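Temps de lecture : 4 min

# Coin petit-déjeuner : fiche du jeu de données

Jeu d'images consacré au pain, au grille-pain et à l'assiette. La fiche indique quels objets apparaissent, comment les fichiers sont rangés et ce que contiennent les annotations. Elle remplace le fichier LISEZMOI de la première livraison, qui mélangeait les consignes de pose et la liste du matériel.

## Contenu

Le dossier principal comprend 1000 images, réparties en deux lots de 500. Le premier lot, Wernberg, porte sur l'insertion du pain dans le grille-pain. Le second, Dumville, porte sur le passage du pain vers l'assiette. Les deux lots partagent le même vocabulaire d'objets et le même format d'annotation.

Les séquences sont courtes. Chacune commence avec les objets déjà posés et s'arrête quand la tranche est dans une fente ou sur l'assiette. La cuisson ne fait pas partie du jeu : aucune étiquette ne donne le degré de brunissage ni la température.

## Objets

- **Grille-pain** : modèle à deux fentes, corps en plastique noir, dessus en acier inoxydable brossé. Les fentes sont longues et parallèles, avec des fils de guidage métalliques à l'intérieur.
- **Assiette** : ronde, noire, brillante, avec des anneaux concentriques en relief sur le bord. Elle prend beaucoup de reflets, ce qui gêne parfois le détourage.
- **Pain** : tranches de forme variable. Certaines sont régulières, d'autres étroites ou cassées à un bout. Une tranche cassée reste annotée `pain` ; il n'y a pas de classe séparée pour les morceaux.
- **Plateau** : bois clair, sans nappe ni set.
- **Parois** : panneaux de mousse d'un blanc grisâtre, tenus par des pièces en plastique blanc.

Le grille-pain peut être placé de biais. Les annotateurs ne redressent pas l'image et dessinent le contour tel qu'il se présente. Si l'appareil dépasse du cadre, le contour s'arrête au bord.
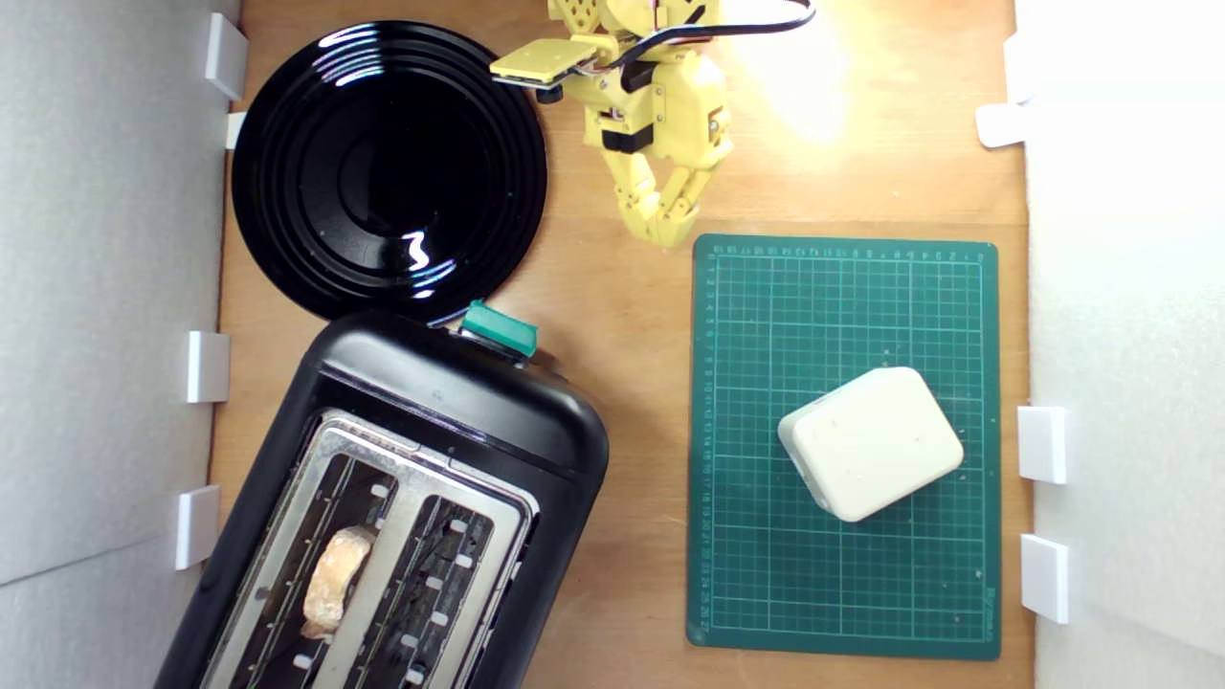 ## Annotations

Chaque image est accompagnée d'un fichier texte du même nom. On y trouve, dans cet ordre, la liste des objets présents, l'état de chaque fente et l'état de l'assiette.

L'état d'une fente prend l'une des valeurs suivantes :

- `vide` : aucun pain à l'intérieur ;
- `occupee` : le pain est engagé dans la fente, même s'il dépasse largement ;
- `approche` : le pain est au-dessus de la fente sans y être entré ;
- `illisible` : la fente est masquée ou hors champ.

La différence entre `approche` et `occupee` a causé la plupart des désaccords à la relecture. La règle retenue est simple : si la pointe de la tranche est passée sous le niveau de la plaque en acier, la fente est `occupee`. En cas de doute, on garde `approche` et on ajoute un point d'interrogation dans le champ `note`. Les scripts de lecture ignorent ce champ.

Pour une tranche irrégulière, le contour suit le bord réel, y compris les parties déchirées. Ne pas arrondir. Les miettes détachées ne sont pas annotées.

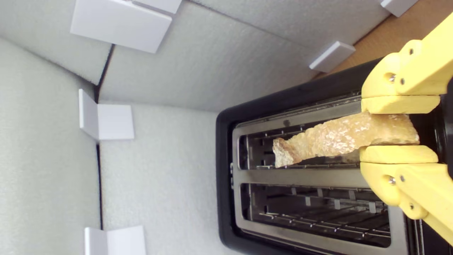

Les fentes sont désignées par rapport à l'appareil et gardent le même nom quand la vue est tournée. La fente A est celle qui se trouve à gauche quand on regarde le grille-pain depuis le côté du levier, et la fente B est l'autre. Dans la première livraison, on avait écrit « haut » et « bas », ce qui devenait faux dès que la vue changeait. Les fichiers ont été corrigés, mais d'anciennes copies circulent encore : si vous trouvez `fente_haut` dans un fichier, il faut reprendre la version d'octobre.

## Rangement des fichiers

 images/wernberg/
 images/dumville/
 annotations/wernberg/
 annotations/dumville/
 outils/zak/

Le dossier `zak` contient Żak, le petit script de vérification. Il signale les fichiers sans image, les images sans fichier et les états de fente mal orthographiés. L'accent a été retiré du nom de dossier pour éviter les ennuis sur certains systèmes. De même, `occupee` s'écrit sans accent partout.

## Limites connues

- Un seul modèle de grille-pain et un seul modèle d'assiette.
- Les reflets sur l'assiette et sur l'acier brossé produisent des contours hésitants. Ils n'ont pas été retouchés.
- Quelques poussières sont visibles sur l'assiette. Elles sont laissées telles quelles.
- Le pain est toujours clair ou légèrement doré. Rien sur le pain noir, la brioche ou les bagels.

## Relecture et contact

La relecture des annotations a été faite par Xuân Hầu, qui tient aussi la liste des corrections. Pour signaler une erreur, donner le nom du lot, le nom du fichier et la valeur proposée. Les demandes portant sur d'autres ustensiles vont dans le dépôt Flakwood, pas dans celui-ci.

Ce site utilise des cookies pour mesurer l'audience. Accepter | Refuser

© Flakwood – Contact – Mentions légales – Retour en haut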